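Packing bench, Saturday, 4 pm

Went through the shelf of flattened cartons for the Trerov shipment. The Krasniqi stock is single wall and has been stored on edge since July. Sorin wants anything bowed or marked kept back for internal moves. I put the limit for bow at 5 mm over the long side, measured with the steel rule and a feeler. Carton weight on the bench scale 405 g, tape not included.

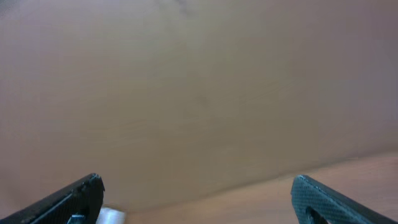
Surface marks matter less than I had assumed - Myrto's view is that they only count if the board is crushed underneath, and the label covers most of the face anyway. Pressing with a thumb is enough to tell. On a plain tan face with no printing, even a faint brownish smudge near the middle draws the eye, so the receiving end will ask. I would rather settle the wording now. Proposed: "mark, face only, board sound". Dušan to put it on the sheet for lot 1396.

Tape: the Onik roll lifts at the ends when the board is cold. Rubbed down with the plastic spreader it holds. Four strips per base, H pattern, overlap up to the second crease.

To do
- ask Mimoza for a longer straight edge
- repeat bow check after the cartons have had a night indoors
- move the tape off the window sill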